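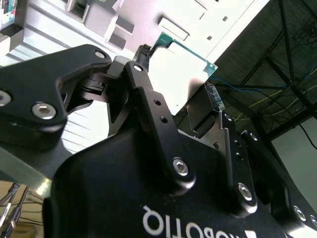
Clilow mill open day, and why you should go next year

I have wanted to see inside the Clilow paper mill ever since I bought my first pad of their cotton rag at a art fair, so when the open day finally fell on a Wednesday I had free, I was in the parking lot before the gate opened!

We were split into groups of 12 and ours went with Jeptoo Nyamweya, who runs the beater room and clearly loves it. She let us put our hands in the vat. The pulp feels like cold oatmeal, and the water comes straight off the Drustov, which runs behind the building (you can hear it from the stairs). A good vatman pulls 400 sheets in a day. I pulled 3, and two of those went back in the vat.

Upstairs is the drying loft, long and airy with shutters down both sides, and it smells wonderful, like clean laundry and old rope. Malcolm Entwistle showed us how they open and close the shutters depending on the weather. He has been there long enough to judge it by his knuckles, he says. I could have listened to him talk about felt marks all afternoon.

Lunch was soup and rolls in the old rag store. Get there early, the cheese ones go.

The shop sells seconds by the pound. I came home with a stack of the 600 gram, deckle edges all over the place, and I've already ruined one sheet with a bad wash and enjoyed every minute of it.

Parking is free but the lane from Urngate is narrow, so go slow at the bridge. Wear shoes you don't mind getting wet. Next open day is in November and they take names at the shop counter.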